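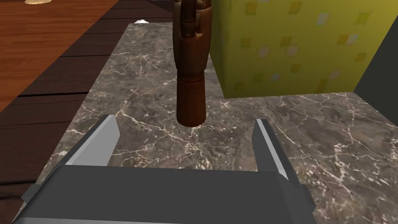 By the Case Management Office, Zavine Civil Justice Project
Progress report to the Sellau Fund, second reporting period

Summary

Work during the period concentrated on jurisdictional screening of contract cases before filing, and on the backlog of matters already removed from state to federal court. The screening protocol is in use at all three offices. The backlog review is behind schedule by one month. Spending is within the approved budget, with one transfer between lines requested below.

Intake and screening

The project received 1519 intake requests. Most concerned unpaid invoices, commercial leases and service agreements between small businesses. Requests outside the scope of the grant (family, immigration and criminal matters) were referred out and are not discussed in this report.

Each contract matter now goes through a written check before an attorney is assigned. The check covers the citizenship of every party, the amount in controversy, any forum selection clause and any arbitration clause. For limited liability companies, staff record the citizenship of each member and, where a member is itself a company, continue up the chain until individuals or corporations are reached. This step takes the most time. Members are often not listed in public filings, and the answer has to be obtained from the client or, in some cases, from opposing counsel.

Under the earlier practice, the check was made when the complaint was drafted. Moving it to intake has lengthened the first client call but has reduced the number of drafts that had to be reworked for a different court. We do not yet have enough closed matters to report a reliable figure for time saved.

Removed cases

At the start of the period the project had 38 open matters that had been removed by the defendant. All have been entered in the tracking sheet with the date of removal, the stated ground and the deadline for a motion to remand. Deadlines were the first priority, and no deadline for a motion based on a procedural defect was missed in the period.

The substantive review is slower than planned. Two causes were identified. First, several notices of removal allege the residence of a party and say nothing about citizenship, so the underlying facts have to be established separately. Second, the Javier office had no staff attorney for part of the period, and its files were reviewed from Muvden. The position has been filled and the files have been returned.

Motions to remand were filed where the review showed a clear defect. Several remain pending. Where the defect could be cured by amendment, the client was advised in writing of the likely delay and cost of each course before a decision was taken. Some clients chose to stay in federal court, mainly to keep an existing discovery schedule.

Forms and training

The model complaint for breach of contract was revised. The jurisdictional paragraphs are now separate from the statement of facts, and each has a drafting note naming the document that should support it. The model motion for leave to amend was also revised – the earlier version did not address futility, and opposing parties had raised the point more than once.

Training was delivered at Zavine and Muvden. The session covered pleading citizenship, supplemental claims under state law, and what happens to those claims when the federal claim is dismissed. The Javier session has been moved to the next period so that the new attorney can attend.

Budget

Personnel costs are below plan because of the vacancy. Filing fees and transcript costs are above plan. We ask the Fund to approve a transfer from personnel to court costs, equal to 50 percent of the unspent salary for the vacant position. The remainder would stay in the personnel line. The revised budget table has been sent separately.

Issues for the Fund's attention

The case management software does not allow more than one state of citizenship to be recorded for a party. Corporations need two fields, and companies with several members need more. Staff are using the notes field for now, which cannot be searched. The vendor has offered a change at additional cost, and a quote is expected in January.

The automatic backup, run each Sunday, failed once. No case data was lost, and the job now sends an alert when it does not complete.

Next period

– Complete the review of removed matters.
– Deliver the training session at Javier.
– Decide on the software change after the quote is received.
– Report outcomes on all remand motions decided by the closing date, with the stated ground for each ruling.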